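Mavine workshop, two-arm bench: safety checklist before running the plug task
Checked 12th January. Next full check in October.

1. Table and surroundings
Table does not rock: OK
Emergency stop reachable from the chair: OK
Comment: I moved the chair nearer, because before I had to stretch my arm.

2. Mains on the table
Strip is dead during all arm tests: OK
Cord of strip inspected by hand along its whole length: OK
Comment: The cord must go out on the left side. Please do not bring it over the front edge. 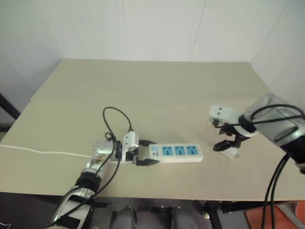
Item 2: power strip with its cord going out to the left, one plug in each gripper.

3. Arms
Speed limited to 40 percent: OK
Bolts of both bases tightened: OK, one on the left base was a little loose
Grip force limit set in Falcão software: OK
Comment: After each restart the limit goes back to 75 percent of full force. I wrote it on the wall list also.
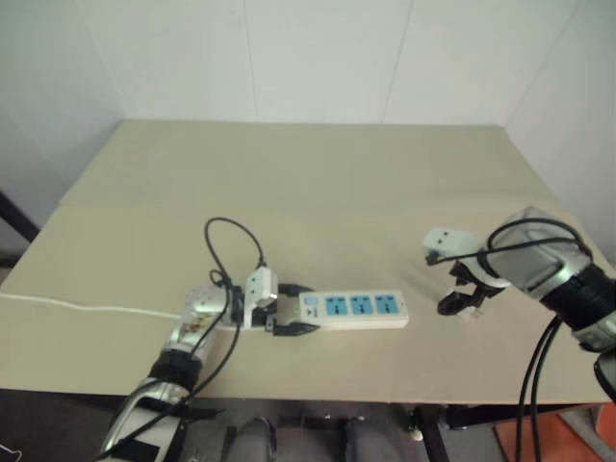 Before the power of the arms is switched on, one person says it loudly and waits for the answer of the others. Hands stay away from the table until the arms are parked again. This was forgotten two times in the Fadberg build, so I repeat it.

4. Cables of the arms
Connectors seated: OK
Cable ties, 6 pieces replaced: OK
Free movement through full wrist turn: TO REPEAT
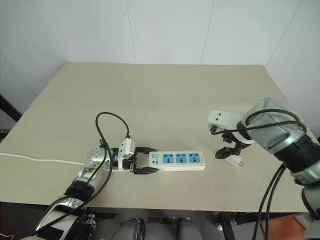
The wrist turn has to be tested slowly, first left and then right, with a finger on the stop button. I did only the left arm and I am not fully satisfied. The cable makes a tall loop above the table there, and it can catch on something when the wrist turns. On the right arm two cables hang down from the underside, so keep your knees and the chair away from them.

Result: may be used with one person watching. Item 4 stays open.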